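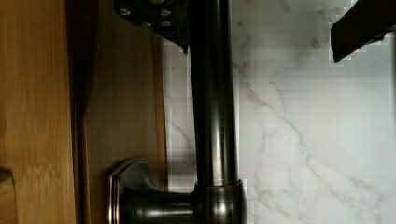
Unit 4. Automation in cleaning and kitchen work: what changes for the staff

Course notes, Zoila Usuga. Please read before the group discussion.

1. The case

Irkstead is a firm which cleans kitchens in rented apartments between guests. It has 300 apartments under contract. In August it started to use robot arms from the supplier Uneck for part of the routine: wiping the counter and the area near the faucet. The rest of the apartment is still done by hand.

2. How the tasks are divided

Before, one cleaner did the whole kitchen alone. Now the cleaner prepares the counter, starts the arm, does other rooms and comes back to check. Octavio Rengifo, the shift leader, calls this "the second look". It is not written in the job description, but it takes time every day.

Small fixtures need special attention. A lever handle can be moved by a light touch, so the cleaner must check that the water is closed.

3. What the workers report

Fidelina Tamayo has less pain in her shoulder. She also says that she feels more like a guard than a cleaner, and she misses finishing a kitchen by herself. Jhosep Pacheco learned to stop and restart the arm in 2 days and asked for a higher pay grade. The firm has not answered him yet.

4. Terms

Task shift – work moves from one person to another person or to a machine.
Hidden work – work that is necessary but is not paid or named separately.
Deskilling – a worker uses fewer of his or her skills than before.

5. For the discussion

Who is responsible when the arm damages a stone counter?
Should the second look be paid as inspection work?
Which tasks in your own workplace would be divided in the same way?

Bring one page of written notes. Maritza Bedoya will lead the second group.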